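About Tusari House

Who We Are

Tusari House is a residential college for adult learners in Stirkport. We offer evening and weekend courses to people who have returned to study after time away, and we provide furnished rooms for students who live too far from the town to travel each day. The college is an independent nonprofit institution and is governed by a board of trustees.

Our students are nurses, bus drivers, shop managers, parents and retired people. Many left school early. Others hold a degree from another country and need local credits before they can work in their field. Admission is based on an interview and a short written task. No entrance examination is required.

Our History

The college began as a reading room above a hardware store on Naqvi Street. Its founder, Asif Zaidi, taught bookkeeping there in the evenings to workers from the Stirkport docks. Classes started at 7 p.m. so that those on the day shift could wash and eat first, and the main evening session still starts at that hour.

When the reading room outgrew its quarters, the college moved into the former offices of the Tusari Shipping Company, from which it takes its name. The original counting room on the ground floor is now the library. Its long desks were kept, along with the brass rail where clerks once lined up for their wages. The east wing was added later to house students, and it was extended again under our second principal, Shoaib Hayat, who also introduced the weekend program.

Learning at Tusari House

Courses are arranged in four departments: Business and Accounts, Health Studies, Languages, and General Education. Classes are kept small, and each student is assigned a tutor who remains with that student until the course is complete. Tutors meet their students at least twice each term to review progress and to discuss any difficulty with work, family or money that may affect attendance.

In the last academic year, 1,687 students were enrolled in evening courses and 393 in the weekend program. The library holds a separate collection of large-print textbooks, which may be borrowed for the full length of a course.

Living at the College

Residents have a private room with a desk and share a kitchen with others on the same floor. Basic equipment is provided, and residents bring their own dishes and bedding. Quiet hours begin at 10 p.m. throughout the east wing - earlier during the examination period in March.
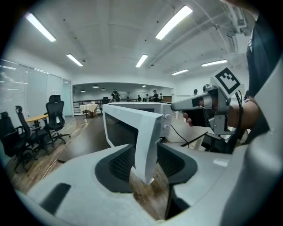 Microwave oven with two control knobs.

Meals are also served in the dining hall before evening classes. The menu is set each month by the catering manager, Maham Sandhu, and the price of a hot meal is kept the same for residents and day students. Those who arrive directly from work may reserve a plate by calling the front desk before 4 p.m.

Residents are asked to take a share in the running of the house. Each floor elects a representative, who attends a monthly meeting with the warden. Recent meetings have led to longer laundry hours, a second bicycle rack and a change in the way parcels are handled.

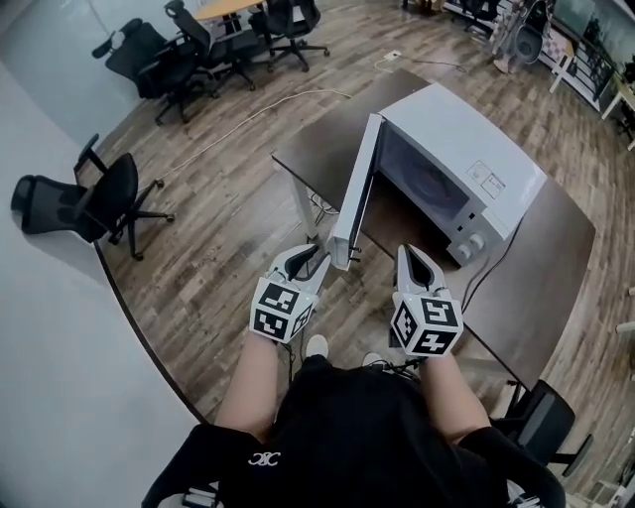 The warden, Rizwan Talpur, lives on the premises and may be reached at any hour in an emergency. Guests are welcome in the common rooms until 9 p.m. and should sign in at the front desk. Family members who have traveled a long distance may stay overnight in one of the 2 guest rooms, subject to availability.

Support and Funding

The college is funded by tuition, by room charges and by the Flestetero Fund, an endowment left by a former student of the bookkeeping class. Income from the fund is used only for fee assistance. It has made 2,489 awards since it was established. Applications are read without the name of the applicant attached, and decisions are sent by letter before the start of term.

Our Principal

Chidubem Okeke joined the college as a tutor in Health Studies and was later appointed principal. He continues to teach one evening class each term. Prospective students may meet him and the department heads at the open house, held each March in the library.

Inquiries about courses should be directed to the admissions office. Questions about rooms should be sent to the warden's office, on the ground floor of the east wing.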